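Kustthorpe Sewing Room notes, March

Quick one this month, typing this between the school run and the dentist so forgive the state of it.

Subject is tablecloths and old wallpaper. Specifically what to do with patterned cloth when the room already has a pattern in it. Got more mail on this than anything since the zipper issue. Most of you have inherited a dining room with paper on the walls and can't face stripping it. Same. We moved into Jenis Street nine years ago with damask in the hall and it's still there. I've stopped seeing it.

So. Florals with damask. Can you? Yes. I used to say no. Anjana Biswas talked me round at the winter swap, she had a big leafy cloth against a really busy paper at her mother's and it looked great, sort of like a tearoom. Her thinking goes like this. Pick a cloth where the ground is pale and the drawing is thin. Gray line work, ferns, stems, that kind of thing. Then one warm color, small, not much of it. Peach or a soft orange. The wall does the heavy job and the cloth stays light.
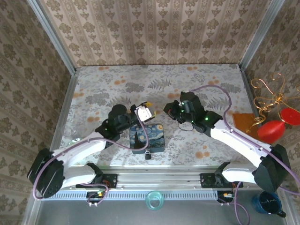

What doesn't work is two patterns the same size. If the medallion on your wall is as big as your hand, don't buy a cloth with roses as big as your hand. Go smaller or go a lot bigger. Stand in the doorway and squint. If it all goes to porridge, take it back to the store.

Which brings me to stripes. A lot of damask runs in vertical bands even when you don't think of it as striped. Line up the hem of your cloth with the floor, not with the paper. Old paper is never hung straight. I lost a whole afternoon at Jenis Street trying to make a curtain agree with a wall that leans.

Fabric next. People keep asking me cotton or poly. Depends who's eating. Cotton hangs better, takes an iron, takes a stain too. Poly wipes down and has that bit of shine which some of you hate. I have both. The poly one lives on the table and the cotton comes out for my sister. If you go cotton, wash it before you cut. Please. Wash it before you cut. I had three emails last month from people who did not and now own a very nice tablecloth for a smaller table. Hot wash, however you plan to wash it after, then dry it the same way you'll dry it later, then press, THEN measure.

Sizing. Measure the table, add your drop twice, add your hems twice. Nine inches of drop is plenty for everyday. More than that and it's in people's laps and the dog gets interested. Our table is 60 inches long so with 9 each end that's 78 plus hems. I do a 2 inch hem, folded double, because I like the weight. So 4 inches of fabric for each end goes to the hem. Write it on the back of an envelope and check it in the morning before you go near the scissors.

Joining widths: if your fabric isn't wide enough don't put a seam down the middle. Full width down the center, then a strip either side, seams fall near the table edge where no one looks. Match the print if you can be bothered. With a scattered print like little sprigs or dots you can get away with murder. With anything in rows you can't, and you need to buy extra for the repeat. Ask at the counter what the repeat is. At Navaratnam they'll unroll it for you and let you measure it yourself, they're good like that, go before noon when it's quiet.

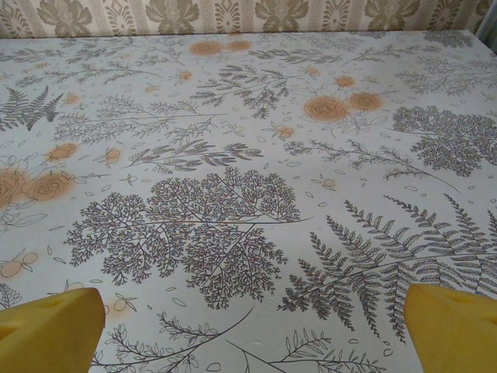
Corners. Miter them. I know. It's one seam, it takes ten minutes once you've done the first, and it lies flat. Fold both hems and press hard, open it all out, and you'll see a little grid of creases in the corner. Fold the corner in so the diagonal runs through the point where the inside creases cross. Press that. Open, fold the cloth right sides together, point to point, stitch along the diagonal crease. Trim, turn, poke the corner out with something blunt. A chopstick. Not the scissors, I have done it with the scissors and there's a hole in my good cloth to this day with a sprig embroidered over it.

Slippery fabrics want a new needle and a longer stitch. Also clips instead of pins, pins leave marks in anything with a finish on it. Test on the offcut first. Iron as well, low, with a cloth between. I scorched a corner on the poly one and had to turn the whole thing round so it faces the wall.

Back to wallpaper for a sec becuase I promised Anjana. If yours is lifting at the seams you don't have to redo the wall. Small brush, seam adhesive, smooth it down with a damp sponge, wipe off whatever squeezes out before it dries shiny. Check behind the door first as that's where a test patch won't show. And if you've got a spare roll in the attic, line a drawer with it or cover a shoebox, but keep a good piece back for patching. You will want it. The beige and brown ones are hard to match now, everybody's printing green.

Right, other bits.

Darkum have remnants in again, cottons mostly, some of the botanical stuff I was going on about. Roughly 100 pieces in the bins when I went and I bought more than I said I would. Nothing over two yards so think napkins and runners. Four napkins out of a yard if you cut carefully.

Next month's make is a lined bread basket cloth. Bring a fat quarter, a plain for the lining, thread that goes with both. Machines are there but if you've got your own foot for topstitching bring that, ours is chipped.

Whoever took home the pinking shears with the red tape on, no questions asked, put them back in the tin.

Photos of finished cloths very welcome, send them to the usual adress. Loved the one with the pears. Doors at 7 pm as always, side entrance, the front sticks.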